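Young Visitors > How Things Work > How a Hotel Looks After Its Guests

How a Hotel Looks After Its Guests

A guide for readers aged 8 to 11, prepared by the Grutthorpe Museum of Travel 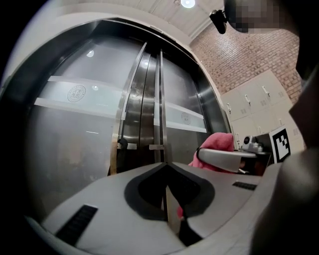
Elevator doors with frosted glass on either side.

A hotel is a building where people pay to sleep when they are away from home. Some guests stay for one night. Others stay for weeks. The hotel must be ready for all of them.

Who decides which room you get?

When a family books a room, the hotel writes down the dates and the number of people. This is called a reservation. The Lilard Hotel in Grutthorpe has 121 rooms, and its computer keeps a list of which are taken and which are free. At the front desk, a clerk checks the list and gives the family a key. Many keys today are plastic cards. The lock on the door reads a code stored in the card, and the code stops working on the day the guests leave.

Who cleans the rooms?

This work is called housekeeping. After guests leave, a housekeeper changes the sheets, cleans the bathroom and puts out fresh towels. Then the room is marked as ready on the list. In a busy month such as June, the Lilard laundry washes around 2249 towels.

Is anyone awake at night?

Yes. The front desk is open 24 hours a day. The person who works there while guests sleep is often called the night auditor. An auditor is someone who checks numbers. The night auditor adds up the day's bills, answers the telephone and welcomes travelers who arrive late – sometimes as late as 3 in the morning.

Words to know

Lobby: the large room inside the main entrance.
Check in: to arrive and receive your key.
Check out: to return your key and pay what is owed.
Vacancy: a room that is free. A "No Vacancy" sign means that the hotel is full.

Something to try

Ask an adult to help you make a bed with fresh sheets, and time how long it takes. Then work out how long ten beds would take.

Comments (3)

Sjöberg family: We read this before our trip and my daughter asked the desk clerk if she was the night auditor. She was not, but she was very kind about it.

Room4Readers: Could you add "concierge" to the word list? My class asked.

T. Erkov: My bed took 6 minutes. The pillow was the hard part.

Contact the Learning Department | © Grutthorpe Museum of Travel | Back to top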